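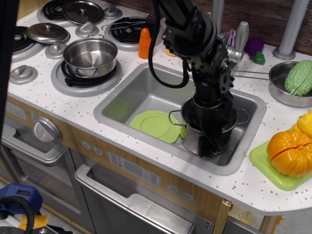 May 2019, Sunday

Audio from the Brulik car park case, second pass. Alone in the lab until lunch, then Hedvika came.

The police gave us two recordings of the same night: the body-worn camera of the first officer and the emergency call made from the flat above. The question from Marcelle Picard is still the same. How much time passes between the last shouted order and the shot?

The camera file has no sound at the beginning. I understand now that this is the pre-record buffer, which keeps video only, so the missing sound is not a sign of editing. I wrote this in the report draft, because Mathis Bailly asked about it twice.

Alignment: I used the car horn, which is clear in both files. With the horn as zero, the shot in the call comes 19 ms later than in the camera file. Part of this is the distance to the window, part is the telephone network, and I cannot separate the two. I will not try to say more than that.

Interval from the end of the order to the shot, camera file only: 409 ms on the first measurement. Hedvika measured without seeing my number and got 266 ms. Too far apart! We listened together and found the reason — she takes the end of the word after the echo from the wall, I take it before. We must decide one rule and write it down before anyone measures again.

Esmaeil Talebi will be the third listener. Please do not tell him our values.

The copy from Grandodau has a different checksum from the one in the Osteck folder. I work only from Osteck until Raphaël Hoarau confirms which is the original.

To do: ask for the call centre clock log, order new headphone pads, book the quiet room for Esmaeil.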